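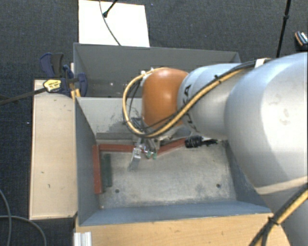 Reiko Ishida wrote in February that I had been unfair to pelmets, that hers had been up since her mother's day, and that if I'd ever sat through a winter evening in a weatherboard house in Grevell with a bare curtain track above my head I'd have kept my remarks to myself.

Well, I have now had the winter evenings, quite a run of them, and I'd like to take my remarks back. What I wrote last summer, for those who missed it, was that a pelmet was a dust shelf with ambitions, something you inherited with the house and pulled down in the first fortnight along with the vertical blinds and the frosted shower door. I did pull ours down. There were two in the lounge, boxy things covered in a mustard fabric that had faded to the colour of weak tea, and I took them off with a claw hammer one warm afternoon and felt marvellous about it. The windows looked taller. Everyone who came over said how much lighter the room was, and it was.

Then came June, and my ankles got cold.

If you've lived with big old windows you'll know the feeling I mean. You're on the couch, the heater is going, the curtains are drawn, and there's a thin stream of chilly air running along the floor as though somebody had left the fridge open. I blamed the floorboards first and bought a rug. I blamed the door and bought one of those sausage things filled with sand (the dog has since claimed it). I even blamed the heater, a perfectly innocent panel model from Pliva, and turned it up until the bill arrived and I turned it down again. All that time the warm air was drifting up to the ceiling, slipping in behind the curtain through the gap at the top, cooling against the glass and pouring out along the hem. A closed curtain with an open top makes a rather good chimney in reverse, and I had opened the top myself, with a hammer, feeling marvellous.

So my opinion these days, and I hold it with the zeal of the convert, is that we spend far too much time in this country choosing heaters and hardly any choosing what goes over the windows. Walk into any showroom and there'll be someone eager to talk to you about output and flame effects and remote controls. Ask what they'd put above a curtain and you'll get a kind smile and directions to the fabric department, where they will talk to you about colour. I was shown a very handsome linen blend called Oda, and it really was lovely, and I held a corner up to the light and could see my own fingers through it. Lovely in October, I should think.

I do understand the objection, having made it so loudly. The pelmets most of us remember were ugly. They were ruffled, or swagged, or finished with a sort of bobble fringe, and they came down so far over the glass that the room lost its best bit of sky. But there's no law that says they must be like that. Ours are back up in a plainer form, pine boards painted the same white as the wall, 11 centimetres deep at the front and closed along the top, and visitors don't notice them at all until I start talking, at which point they notice very little else. If even that's too much for you, a flat board resting on top of the curtain track and tight against the wall will do a good share of the work, and from the couch you won't see it.

The rest is mostly a matter of generosity. Curtains should reach the floor, and touch it if you can stand the vacuuming. They ought to run well past the frame on each side, 20 centimetres if the wall allows, and the outer edges should turn back to meet the wall. I had mine lined by a small workroom, Standance, who didn't try to talk me into anything, and the lining cost more than the face fabric, which I grumbled over for a week and then forgot. A friend tells me I could have had another heater for nearly the same money. Quite so, and I'd be paying to run it too.

I won't pretend it has fixed everything. The kitchen is still freezing, because you can't very well hang floor-length curtains behind a sink, and the back bedroom has a louvre window I've decided to stop thinking about until spring. I can't say I'm 100 per cent reconciled to the dusting, either. Reiko tells me she does hers twice a year with a damp sock on a broom handle, and I've put a sock aside.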